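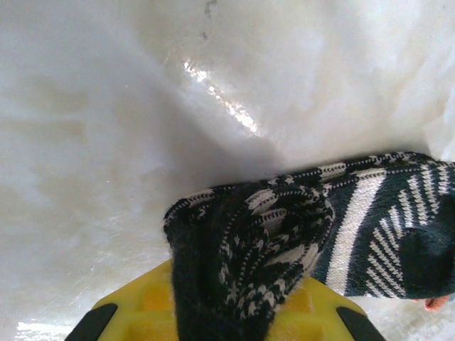
Visit to Kälin, December

Boris Sokol and I spent a morning at Kälin's sorting hall to help settle next year's equipment budget for our textile depot. Mechthild Leitner showed us the sock and small knitwear line, where the grippers pick single items off a glossy white surface.

Dark patterned knits are the hard ones, she said, and we should send our own stock for a trial before signing anything. Kälin leases 13 arms through Brilier. The Huvura quote we brought with us left out spare finger pads and the wrist cameras, and both need their own line in the budget.

Pads are replaced after roughly 281 hours of running. The service contract covers 365 days but excludes call-outs after 5 p.m. Delivery took seven weeks.

Boris favours leasing two arms first. I'll get a revised price from Huvura and one from Flukus for the conveyor.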